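Speaker notes: Two Arms on One Rail
Stundia shared workshop, Prulteldale, June 24, 2018

Slide 1. Say what the talk covers: the frame, the wiring, and the control loop. Skip motor selection, it is in the handout. Questions at the end.

Slide 2. The rail. Both arms bolt to the same aluminum rail through black base plates. First version had separate feet, and the distance between bases drifted every time somebody leaned on the bench. With one rail we measure once. Calibration now takes 7 minutes, down from 31.

Slide 3. Walls and floor. Printed panels on three sides, white tile underneath. The grout lines are useful for checking camera alignment by eye. Leave this slide up while talking about the grippers.

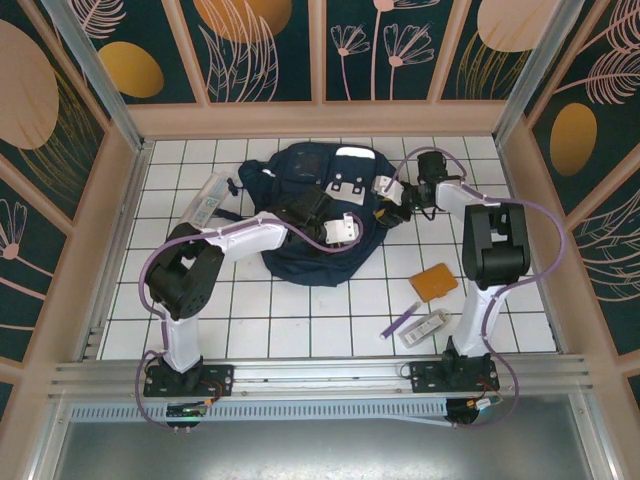
Lahlou, build lead, Grorero project

Slide 4. Two-handed cloth work. Both grippers have hold of the navy piece. Point out the purple cables: each one needs a loop with enough slack for full wrist rotation. Too short and it pulls the connector. Too long and it gets into the work area. We recut ours three times.

Slide 5. Electronics. Boards are mounted low, near the bases. Easy to reach with a screwdriver, exposed to anything dropped off the front. A cover is planned for October. Mention that motor power and logic are fused separately.

Slide 6. Results. 504 logged grasps on fabric. Most failures were the gripper closing on two layers when we wanted one. Lowering the closing speed helped more than changing the finger pads. Show the plot, do not read out the table.

Slide 7. Open problems. Wrist backlash on the left arm. Time sync between the two controllers. Ask whether anyone in the room has run both arms from one bus, and at what cable length.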